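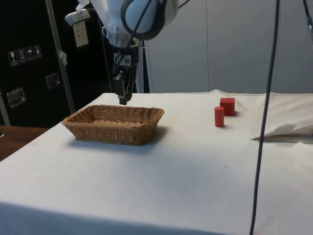
A Written Reset Rule Should Come First

By Rosalie Trummer

Laboratories that teach robot arms to handle small objects should agree on one plain rule: write down how the table is set before each attempt. At Wulimholm we reviewed 849 trial records in May. Too many said only "objects placed." A success score means little when a reader cannot tell where the blocks began.

The Fleltum guideline, now in draft, asks for a start position and a named operator on every record. Some colleagues find this heavy. Thitima Meesuk has argued that it slows a session, and she is right -- it adds about 2 minutes. We consider that a fair price.

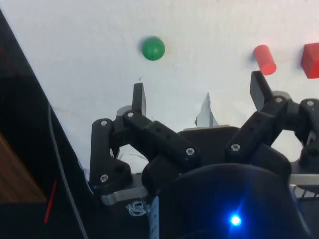
A green ball, a red cylinder and a red cube on the white work surface, seen past the fingers of the gripper.

The draft should also require that failed attempts be kept. We urge member laboratories to adopt both provisions before the next round of shared trials.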